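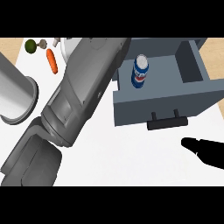
How do you keep score of a baseball game by hand? You give every batter one box per inning, write down how he reached base or how he made out, and trace his trip around the diamond as the inning goes on.

Last updated: January

That's the whole idea, and you can learn enough to score a full game in one afternoon. I picked it up in the bleachers at Hastcombe, sitting next to Lizeth Cárdenas, who let me copy off her sheet for five innings before she covered it with her arm and made me do it alone. I missed plenty and had a great time! I haven't watched a game without a pencil since.

What you need

A scorebook or a printed sheet, a pencil with a decent eraser, and something stiff to write on. Pens are for people who never make mistakes. If you're printing your own sheets, get ones with a small diamond already drawn in each box, and leave at least two extra lines under each spot in the order for substitutes.

Learn the position numbers first

Every fielder has a number, and it has nothing to do with the one on his back:

1 pitcher
2 catcher
3 first base
4 second base
5 third base
6 shortstop
7 left field
8 center field
9 right field

The one that trips people up is shortstop. He's 6, even though he stands between 4 and 5. Say them out loud during warmups a few times and they'll stick by the third inning.

Fill in the lineups

Write the visiting team on one page and the home team on the other. For each hitter put down uniform number, last name and position. Get there early enough to hear the lineups read, or ask at the table behind home plate - most scorers are happy to let you look. Write the starting pitchers at the bottom.

Recording outs

A ground ball to short, thrown to first, is 6-3. A grounder to second is 4-3. A fly ball to center is F8, a line drive to third is L5, and a pop-up to the catcher is P2. A strikeout is K, and most of us write it backward when the batter is caught looking. Double plays just get longer: 6-4-3 if the shortstop starts it, 4-6-3 if the second baseman does.

After each out, write 1, 2 or 3 in the corner of the box and circle it. When you get to 3, draw a slash across the bottom corner of that box so you can see where the inning ended. The next hitter starts in the next column over, on his own line. Beginners love to start him in the same column (I did it twice in my first game) and then everything after it is wrong.

Recording hits and walks

Darken the line from home to first for a single and write 1B next to it. Keep going around for a double, triple or homer. A walk is BB, hit by pitch is HBP, an error is E plus the number of the fielder who made it, so E6 when the shortstop boots one. Fielder's choice is FC.

When a runner moves up, go back to his box and darken the next line. In the corner he advanced to, I like to put the uniform number of the hitter who moved him. If number 11 singles and the next hitter, number 13, doubles him home, you'll see a little 13 sitting by home plate in the first guy's box. Stolen bases are SB, wild pitches WP, passed balls PB. When he scores, color in the diamond. This is the best part! A big inning looks fantastic on the page.

Substitutions

Draw a heavy vertical line on the left side of the box where the new hitter first bats and write his name on the line under the man he replaced. For a pitching change, draw a horizontal line above the first batter the new pitcher faces.

When the team bats around

If the tenth hitter of the inning comes up, you've run out of boxes in that column. Just slide into the next one and renumber the innings across the top from there. Tsion Wolde crosses out the old numbers, I write over them. Either works.

Check your math

At the end, add up one team's runs, outs made and runners left on base. That total has to match the number of times they came to the plate. If it doesn't, you've lost somebody, usually in an inning with a pitching change. Don't worry about it too much the first few times.

What to skip at first

Balls and strikes. Pitch counts are fun, but they keep your head down, and you'll look up to find a runner on third with no clue how he got there. Add them after four or five games.

Grab a sheet, pick a low-stakes game (our Rutden summer league ones are perfect for this) and sit somewhere you can see the whole infield.

408 shares
13 comments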